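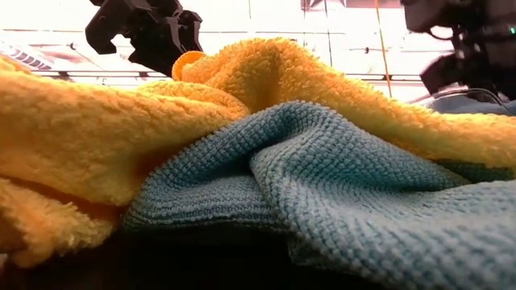
Towels and Cloths: What We Think So Far

Every household page on the internet has a view on towels. Fold them in thirds, roll them like a hotel, never use softener, always use softener, buy white. We have our doubts about most of it. Nam-gil Do and I have been running the linen cupboard at Louro, a guest house with 30 beds, for long enough to have tried the popular advice and gone off a good part of it.

The notes that follow were last gone over on 6/26/20. If you sell towels, you may not like them.

On thick towels

The yellow one is thick and plush, with short tufts standing up along the folds. People pick up a towel like that in a shop, squeeze it and decide it must be good at drying. I'm not convinced. Squeezing tells you how it feels in the hand. Our thickest towels take the most room on the line, and in February they are a nuisance.

Guests do like them, I'll give them that. Nam-gil says that settles it. I say guests don't have to hang them up.

On yellow

Bright golden on top and deep amber down in the creases. It's a cheerful colour, and I was against it. Strong colours are supposed to show every wash they've had, and the usual answer is to wash them on their own for ever. We do the first 2 washes separately and after that they go in with the other colours. I have yet to see a good argument for more.

On knitted cloths

The blue-grey cloth has rows of small raised stitches, like beads, and they follow the folds wherever they go. You will read that texture "lifts" dirt. Does it? A textured cloth gives you something to rub with, certainly. Whether it cleans a basin better than a flat one I couldn't say, and I don't believe the people who say they can.

What I will say against knits is that they catch. A rough fingernail or a zip in the same load and you've a loop hanging out. Don't pull it and don't snip it. Work it back through with a blunt needle, and if you can't be bothered, leave it alone.

On heaps

Yellow and blue-grey piled in together, folds going every way. The tidy-minded will want them squared off at once. We don't fold straight away if there's something more pressing to do, and the linen has never complained. Creases in a bath towel are gone the moment somebody uses it. Sheets are another matter, and so are tablecloths.

The one kind of heap I do object to is a damp one. That goes sour, and then you have the whole lot to do again.

On mixing towels and cloths

Shaggy pile next to an open texture is asking for fluff, according to the labels. We've found it true of new towels and hardly at all of old ones. Give the cloth a good shake outdoors before you blame the machine.

On rolling

One bit of the yellow towel has gone into a narrow roll all by itself, curving over where the blue cloth comes out. Rolling is meant to save space in a cupboard. It saves some on a deep shelf and none on a shallow one, as far as I can tell, and the bottom towel is always the one you need. Simão Moreira rolled our whole stock one winter. We unrolled it by spring.

On products

We were talked into a rinse called Drirero and a set of shelf dividers from Plikance. The rinse smelled nice. I couldn't tell the treated towels from the others with my eyes shut, and neither could Simão, who had paid for it. The dividers are still in use, mainly as bookends.

Zivalero sent a leaflet promising towels that stay soft for 365 days. Which 365 days, and who is washing them? I wrote to ask and had a second leaflet back.

On when to give up

Nam-gil would keep a towel until you could read through it. I retire them sooner, when the edge starts to go, and cut them down for floors. We disagree about this most months and the rag bag is full either way.

Corrections are welcome at the front desk, in writing, preferably from somebody who does their own washing.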